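Skevora: garment care label transcriptions
Data card and README, release 2

Skevora is a table of text transcribed from sewn-in and printed care labels on everyday clothing. 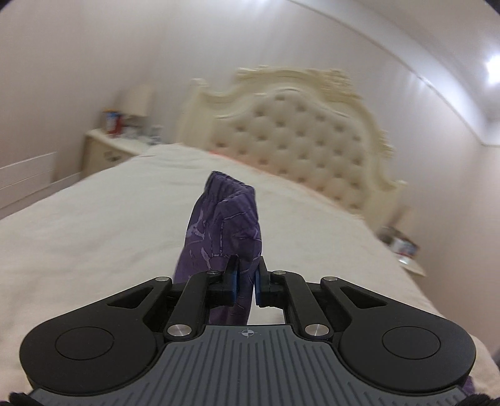
Each row holds one label: the wording as printed, a normalized fiber composition, and the care instructions mapped to a small fixed vocabulary. The release contains 2431 labels. It is a text-only dataset, distributed as tab-separated files in UTF-8.

Contents of the release

labels.tsv - one row per label, 2431 rows plus a header
fibers.tsv - fiber names as found, with the normalized name for each
care_terms.tsv - the care vocabulary, 172 entries
disputed.tsv - label IDs where the two transcribers did not agree, with both readings
CHANGES - differences from release 1
LICENSE - terms for the data and, separately, for the scripts
scripts/ - the validator and the composition parser

Background

Care labels carry more than most people read. A typical one gives a fiber composition, a size, a country of origin, a wash temperature and a line or two of advice. The advice is the messy part. "Wash with like colors," "wash dark colors separately" and "wash separately before first wear" are three different instructions, and existing collections we looked at merged them into one. Someone working on dye transfer can't use the merged form.

Release 1 was put together at Bristora as a lookup table for a laundry sorting guide. The guide needed a few dozen labels. Transcription kept going after the guide was finished, and the format was changed enough along the way that the old files should be treated as obsolete.

Sources

Labels came from two places. The larger part is from clothing passing through the Sampaio resale shop before pricing. The rest is from the Rirkent sample closet, a store of discontinued stock kept for pattern making. The source column records which one, as "sampaio" or "rirkent". No purchase records, donor details or prices were collected.

Only garments with a readable label were used. Garments with the label cut out were skipped and not logged, so the dataset says nothing about how often labels go missing. Heat-transferred labels at the back neck wear off faster than woven ones at the side seam, and they are underrepresented for that reason.

Columns in labels.tsv

label_id: Integer. Stable across releases. IDs of withdrawn rows are not reused.

source: "sampaio" or "rirkent".

garment_class: One of top, bottom, dress, outerwear, sleepwear, swimwear, underwear, accessory. Assigned by the transcriber from the garment. Leggings are bottom. A robe is sleepwear unless it is sold as a cover-up, in which case swimwear.

label_type: woven, printed_tape, heat_transfer or paper. Paper means a sewn-in paper-like tag, never a hang tag. Hang tags are excluded.

text_raw: The full wording in reading order, original spelling kept. Line breaks are written as a vertical bar. Typos on the label are left alone; "dry claen only" appears as printed.

languages: Language codes separated by commas, in the order they appear on the label.

composition: Parsed form, for example cotton=95;elastane=5. Where a label lists parts separately (shell, lining, filling, trim), each part is prefixed, as in shell:polyester=100/lining:viscose=100.

care: Codes from care_terms.tsv, separated by spaces. Order carries no meaning.

wash_temp_c: Integer or empty. Filled only when a number is printed or the symbol contains one. Dots inside the wash symbol are recorded as a care code and are not converted to degrees.

legibility: 1 to 3. A 1 means every character was read without help. A 3 means at least one word was inferred from context; inferred words are in square brackets in text_raw.

Transcription procedure

1. The label is laid flat under a desk lamp. Folded labels are opened without cutting the stitching.
2. The first transcriber types the full text, front and back.
3. The second transcriber does the same without seeing the first version.
4. A script compares the two after collapsing white space and ignoring case.
5. Matching pairs go straight into labels.tsv. The rest are looked at again by both people with the garment in hand.

In release 2 there were 357 pairs that did not match at step 4. Most were settled at step 5. Those that were not are listed in disputed.tsv, and labels.tsv carries the first transcriber's reading. The typical causes were faded percentages (3 against 8 in particular), accents lost in the weave, and text hidden in a seam allowance.

Normalization

Fiber names are normalized to the generic name used in the United States where one exists, with one exception: "spandex", "elastane" and "elasthanne" all become elastane. Keeping "spandex" would have made the multilingual rows awkward to check against their own translations. Anyone who needs the US term can do a single replace on the composition column.

"Rayon" and "viscose" are kept apart when only one of them is printed. If both appear on the same label for the same part, viscose is used and the care column gets the flag syn_rayon.

Trade names are dropped when the generic name is also given. When only the trade name is given, the composition value is other and the name can be recovered from text_raw.

Percentages are copied as printed. They don't always add up to 100. The validator reports these rows as warnings and does not change them - some labels leave out "exclusive of decoration" fibers, and some are simply wrong.

Known problems

Symbols without words are coded from the symbol alone. Two transcribers can agree on a symbol and both be mistaken, mainly with the drying squares. Line dry and drip dry differ by the number and direction of strokes and are hard to separate on a worn label. Treat the codes dry_line and dry_drip as less reliable than the others.

Swimwear and outerwear are thin. Any per-class figure for them should be read with care.

Labels with scripts other than Latin were transcribed only where a transcriber could read them. Elsewhere the block is replaced by the token {untranscribed} and the language code is still given if it was certain. Do not use those rows for translation work.

The mix of sources reflects one shop and one sample closet. It isn't a survey of the clothing market and shouldn't be cited as one.

Size is not a column. It was dropped after release 1 because the same printed size meant different things across departments and there was no consistent way to note which. The size still appears in text_raw when it was on the label.

Suitable uses

Parsing and normalizing composition strings. Testing care instruction classifiers. Comparing wording across languages on the same label. Checking OCR output against a clean transcription, if you supply your own label scans.

Unsuitable uses

Deciding how to wash a particular garment. The composition of a similar item says little about its dye, finish or trim. Legal labeling checks are also out of scope; the care vocabulary was built for description and does not follow any one country's rules.

Running the validator

From the top directory:

python scripts/validate.py labels.tsv --terms care_terms.tsv

It needs Python 3 and nothing outside the standard library. Exit status is 0 when there are no errors, 1 when there are errors, and 0 with output when there are only warnings. Add --strict to turn warnings into errors. The release files do not pass in strict mode, for the percentage reason given under Normalization.

Changes since release 1

Line break marker changed from a slash to a vertical bar. Slashes occur in real label text and in the composition column.
Size column removed.
Column legibility added. Rows carried over from release 1 were rescored.
"Wash inside out" split from "iron inside out". Both used to be coded inside_out.
Composition parser now accepts a decimal comma.
Duplicate rows from multi-piece sets removed. A pajama set with identical labels in both pieces now counts once.

Corrections

Send corrections with the label_id, the column and the proposed value. For changes to text_raw, please say whether you have seen a label with the same wording or are reasoning from the text. Both kinds are welcome but they are handled differently. Corrections received before May go into the next release; later ones wait for the one after.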